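Progress report 2: shared laundry room, Waseck House
Prepared for: Bruvport Housing Fund
Prepared by: Rochelle Holloway, property services
Date: 2023-11-23

1. Period covered

The report covers work from the release of the first payment in August to the date above. It deals with the ground-floor laundry room only. The drying room and the rear passage are in the second phase and will be reported separately.

2. Position against programme

Strip-out, drainage, electrical supply and machine installation are complete. Floor sealing is complete except for the threshold strip. Signage and resident instructions are in progress. The room has been in limited use by residents of the first floor, who agreed to keep a log of loads and faults during the trial.

The programme is two weeks behind. The delay arose from the waste pipe, which was found to fall the wrong way over the last section before the stack. Ansel Pruitt relaid it at a corrected gradient and the drainage test was passed at the first attempt. No claim is made against the fund for this item; it was met from the maintenance budget.

3. Machines

All washing machines supplied under the grant are front loaders with a perforated stainless steel drum. Top loaders were ruled out at the specification stage on grounds of bench height and access for seated users. Each machine was levelled on its own feet, run empty on a hot cycle and checked for movement at full spin. One machine was found to walk slightly and was re-levelled.

Transit bolts were removed and are stored in a labelled tin in the meter cupboard. They must be refitted before any machine is moved. 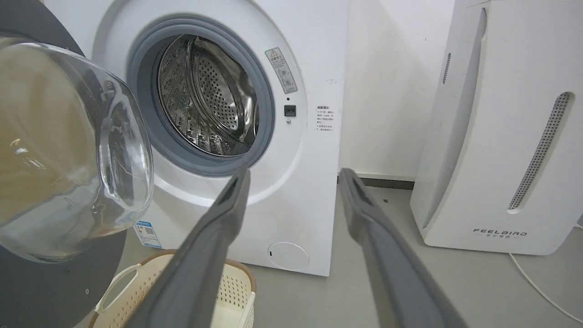

Care of the door gasket has been added to the weekly cleaning sheet. The lower fold of a rubber seal holds water, lint and small items, and the trial log records coins and hair grips among the things taken out of it. Cleaning staff now wipe the fold, run a dry cloth round the door glass and leave the door ajar at the end of the day. The filter is to be opened monthly, with a shallow tray and a towel in place beforehand.

The printed labels on the front panel are in Chinese. Purificación Garrido is preparing a plain English sheet on safe use, to be fixed to the wall at reading height. The labels themselves will be left in place. The text of the sheet will be checked against the supplier's manual before it is laminated.

4. Use during the trial

The log shows 23 loads in the busiest week and 16 in the quietest. Most loads were washed at 40 degrees or below. Evening use was heavier than expected and there were two complaints about noise after 22:00. The room is now locked at that hour. Ignacio Haddad has asked residents to start their last wash early enough to finish before closing, and the notice on the door has been changed to match.

Faults recorded in the period:

Door would not release at end of cycle. Cleared by waiting for the lock to time out. No repeat.

Slow fill. Inlet hose kinked behind the machine. Hose rerouted and clipped.

Excess foam. Too much powder used. A measuring scoop has been tied to the shelf.

5. Expenditure

Spending on the laundry room is within the approved sum. Nearly all of the first payment has been committed. The remaining items are the threshold strip, the wall sheet and a second folding table, for which a quotation has been received from Ruiz-Ortega. Invoices are held by Marjatta Rautiainen and can be sent on request.

6. Risks

Water pressure on the ground floor drops when the boiler plant is refilling. It has not stopped a cycle so far, but it lengthens filling times. A pressure reading will be taken at the inlet valve over a full day.

Spare gaskets are not kept locally. The supplier, Pustosov, has quoted a long delivery time, and one spare will be ordered from the contingency line if the fund has no objection.

7. Next steps

Fit threshold strip and complete floor sealing.
Issue wall sheet and remove temporary notices.
Open the room to all floors.
Submit final figures for phase one with the request for the second payment.

A decision on the spare gasket is requested by return.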